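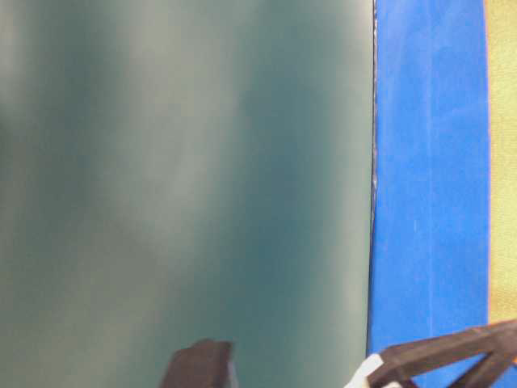 À Kakville, la laverie de la rue du Canal ouvre à six heures. Avant huit heures, on y croise surtout des gens qui travaillent de nuit, puis viennent les étudiants, puis les familles du quartier qui arrivent avec des draps. La commune compte 5 laveries automatiques. Il y en avait le double quand les tanneries tournaient encore et que les immeubles de la gare n'avaient pas l'eau chaude à tous les étages.

On a longtemps annoncé la fin de ces commerces. Le lave-linge est entré dans presque tous les logements et les loyers commerciaux ont monté. Pourtant la laverie tient, et à Cimville, la ville voisine, il s'en est même ouvert une nouvelle en novembre, dans l'ancien local d'un marchand de chaussures. L'enseigne Najafi, qui l'exploite, y a investi dans des machines de grande capacité. Le calcul est simple : un studio n'a pas la place pour une machine, et une machine d'appartement n'a pas la place pour une couette.

La couette est devenue l'affaire principale du métier. Dans la laverie de Kakville, le registre de caisse donne 730 cycles sur le mois, dont 186 sur les grands tambours. Ces derniers coûtent plus cher et laissent une meilleure marge. Le samedi, il faut attendre son tour.

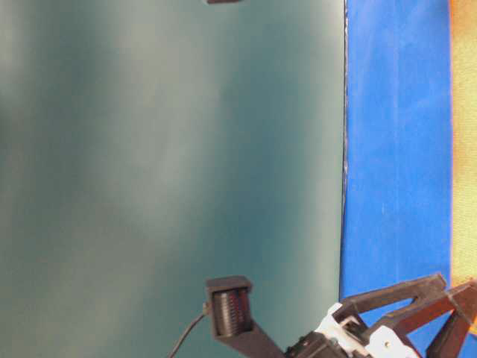
Attendre, justement, ne gêne pas tout le monde. Une habituée de Cimville raconte qu'elle pourrait laver chez elle, qu'elle a tout ce qu'il faut dans sa salle de bains, mais qu'elle préfère venir avec un livre, parce qu'à la maison le linge traîne trois jours sur le séchoir et que l'appartement sent l'humide jusqu'au dimanche.

L'humidité revient dans beaucoup de conversations. Les logements rénovés ont des fenêtres étanches et peu de balcons. Plusieurs règlements de copropriété interdisent d'étendre aux fenêtres. Le séchoir électrique de la laverie rend donc un service que l'équipement ménager ne rend pas toujours, et certains clients n'utilisent que lui. Ils arrivent avec un sac essoré, glissent deux pièces et repartent 20 minutes plus tard.

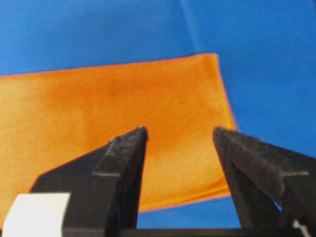 Le pliage reste la partie la moins commode. Les tables sont petites et celle du fond sert à poser les sacs. La société Sullodeck, qui aménage des laveries dans la région, propose désormais des plans de travail plus profonds, à hauteur de hanche, mais il faut retirer une machine pour les installer et peu de gérants s'y résolvent. Les clients se débrouillent. Une simple pièce de tissu orange étalée sur un plan bleu occupe déjà beaucoup de place ; un drap-housse pour deux personnes demande de la patience, ou l'aide du voisin de banc.

Reste la question du prix. L'électricité a pesé sur les comptes, et les tarifs ont été relevés deux fois à Kakville. Les clients ont protesté la première fois, moins la seconde. Le paiement par carte, installé dans la foulée, a fait disparaître la file devant le monnayeur. Il a aussi fait disparaître quelques clients âgés, qui vont maintenant à Cimville, où l'on accepte encore les pièces. Le bus les dépose devant la porte, avec leur chariot.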